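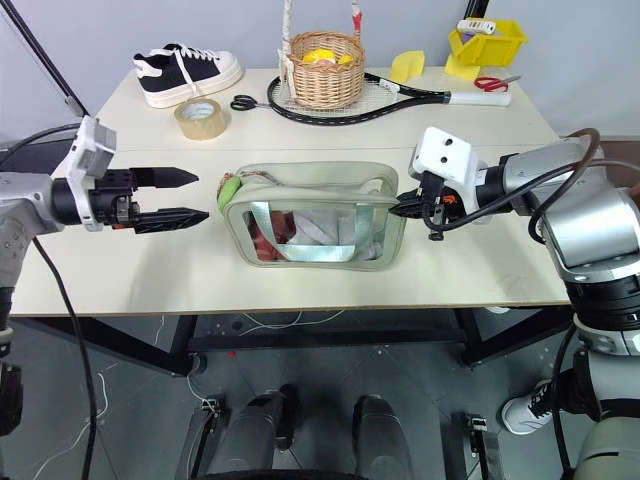
A bag with a strap is a humbling thing to hand a robot. Rigid objects have the decency to stay the shape you left them. A strap has opinions, and a soft clear pouch with fabric stuffed in it has several more.

I bring this up because the number everyone quotes from the new Clovgate paper is a success rate, and success rates in this field are mostly measured on tidy tables. One object, plain background, a block if you're lucky. The Clovgate group left the clutter in. Scissors, a roll of packing tape, a basket parked on a tennis racket, a sneaker. It looks like my hall closet after a minor earthquake, and I mean that as praise.

Their method is almost dull to describe. They collected 300 demonstrations of two arms handling bags, and then, with the clutter reshuffled, they asked for 14 more in which the first grasp was deliberately bad. One finger on the strap, say, or a pinch too near the end. The person driving had to recover. Marianna Kalinowski, the lead author, calls these "the ugly set," and the name made it into the paper, though only in a footnote.

Trained without the ugly set, the policy managed nine lifts out of 18. With it, more. I'm leaving out how many more on purpose — the gain is real, but 18 trials is a small pile of evidence, and I have watched grown adults build a funding pitch on less.

Wanda Kozłowski wrote a sharp reply arguing that the extra data simply taught the arms to move slowly. She may be right. The paper never reports how long a lift took, an omission I'd have caught as a reviewer, had anyone asked me. (They did ask. I was on vacation.)

Still, I'd take this paper over another glossy one about stacking cubes. Let's have the speeds, please, and every failed trial in full, including the boring ones. And next time, two bags with the straps tangled together.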